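Two Hands and a Bucket: Building a Pair of Hand-Held Grippers at Home
Project report, Merrick workshop elective
Project name: Nekwood

What we wanted to make

Our team of 3 wanted to find out how much of a robot's job you can learn before you own a robot. So we built the hands first! Nekwood is a pair of grippers that a person holds and squeezes, one in each hand, with a camera looking out over the fingers. The idea is to do a normal chore with them, record it, and see which finger shapes cope and which ones don't.

We printed the early parts at the Filham shared workshop and did the rest at home, mostly on a bedroom floor in the evenings. The chore we picked was putting small cloth items into a bucket. Cloth is floppy, it folds over on itself, and it is much harder to pinch than a block (we tried blocks for one evening and got bored).

How the fingers work

Each gripper has two black fingers made as linkages, with cutouts to save weight and plastic. They turn on round silver pivot screws, two per side. Our first version had one pivot per finger, and the tips swung in an arc and met at a silly angle. Adding the second pivot was the best decision of the whole build.

The pads are dark blue rubber. Bare plastic slid right off cotton, so the pads went on early and stayed on. With the fingers spread wide, you can bring one pad just inside the rim of the bucket, which is the position we practiced the most.

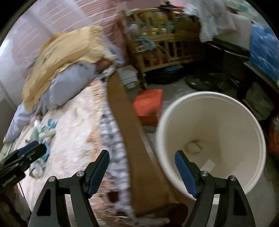 Setting up the chore

We used a bedroom because it had everything we needed: a bed to pick from, a bucket beside it, and plenty of background clutter. Filham has a clean white bench, but a tidy bench felt too easy. We wanted colors and patterns behind the fingers.

The hard part was working with both hands. The two grippers have to share the space over one bucket, and the tips knock together if you rush. We settled on a rule that one hand waits near the rim while the other moves. It took a lot of evenings to make that feel natural.
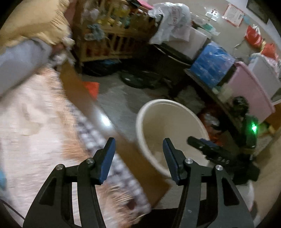 We also changed how we stood. Kneeling gave us steadier hands, but our wrists had to bend too far to point down into the bucket, so we went back to standing and leaning over.

Results so far

We logged 218 tries over 21 sessions. Thin cloth was the easiest, and thick folded pieces slipped most often near the tips. Motion blur in the video is still a problem whenever we turn quickly, so the next job is slowing down and trying a faster shutter.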